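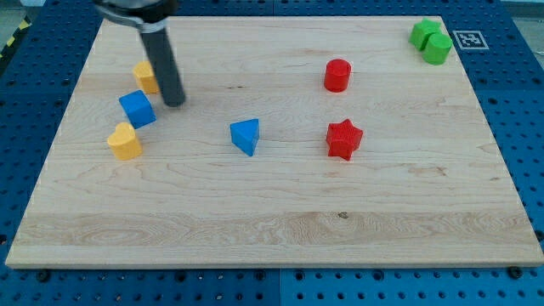

Lurkcombe Blocks: a teleoperated block-pushing set

README, version of 1/10/23

Welcome! Lurkcombe Blocks is a small set of recordings in which a person steers a robot arm by remote control and pushes coloured plastic shapes across a maple board. We made it to teach a robot to follow short spoken-style requests such as "bring the red star down to the blue prism", and we've had a lovely time doing it. If you're after a task that fits on one bench and still trips up a good policy, give it a go.

What's in it

407 episodes, each up to 60 seconds long
One overhead-angle video per episode, looking down at the board from the front
Finger position and operator command, logged at 30 readings a second
One typed instruction per episode, written before the push began
A success flag, set by a second person watching the video afterwards

62 of the episodes are held back as a test split. Please don't train on them, even for a quick look. The list is in splits/test.txt.

The blocks

The shapes come in red, blue, yellow and green. Among them are a star, a heart, a cube, a triangular prism and upright cylinders. Instructions name a block by colour and shape together, as "cylinder" by itself could mean the red one or the green one. Where an operator wrote only the colour we left the wording alone and set ambiguous to true in the episode file. Those are some of my favourite episodes, because you get to see which block the operator had in mind!

The star is the tricky one. Push it on a point and it spins, push it in the dip between two points and it tracks fairly straight. The cylinders slide well standing up, but a high push can tip them over. We kept the tipped episodes. They're tagged topple.

The board and the bench

The maple board sits on a blue perforated work surface, with a square black-and-white marker beside it. The marker fixes the board frame: x runs along the front edge, y runs away from you, and everything is in metres. If you swap in your own board, watch the grain. Ours has strong figure across the lower part, and an early model of ours got rather attached to it. Random crops and a bit of colour jitter sorted that out.

How the demonstrations were given

The operator holds a small hand controller and moves the finger in the plane of the board. Height is fixed by the software while pushing, so there's no need to think about it. Squeezing the trigger lifts the finger clear, and letting go brings it back down to pushing height just over the wood.

Parvathi Thomas and Tomás Vieira drove most of the episodes. Hiu-tung Kwok wrote the instructions and Shagufta Bangash did the success flags. New operators had a practice session first, and none of that practice is in the release.

If you want to add your own:

1. Run calibrate and check that the marker is found.
2. Lay the blocks out however you like, all on the board.
3. Type the instruction and press Enter.
4. Push. Short, patient strokes make better training data than one long shove.
5. Lift the finger before you stop the recording.

Step 5 is easy to forget. Episodes that end with the finger down still load, but the converter will grumble.

Loading

The loader is called yuen and lives in the tools folder. Calling yuen.open("train") gives you an iterator over episodes, and each episode holds video, finger, command and text. There's a converter for the older Ollance format too, though it drops the ambiguous tag.

Known problems

A few clips have the arm hiding a block for part of the push. We didn't fill in the missing positions.
Left-handed operators are under-represented.
Instructions are in English only. Cantonese versions are planned for December.

Licence and contact

Free to use for research and teaching, with credit to the Patham bench group. Questions, fixes and videos of your own robot having a go are all very welcome. Open an issue and mention Pei-shan Chiang, who looks after the repository.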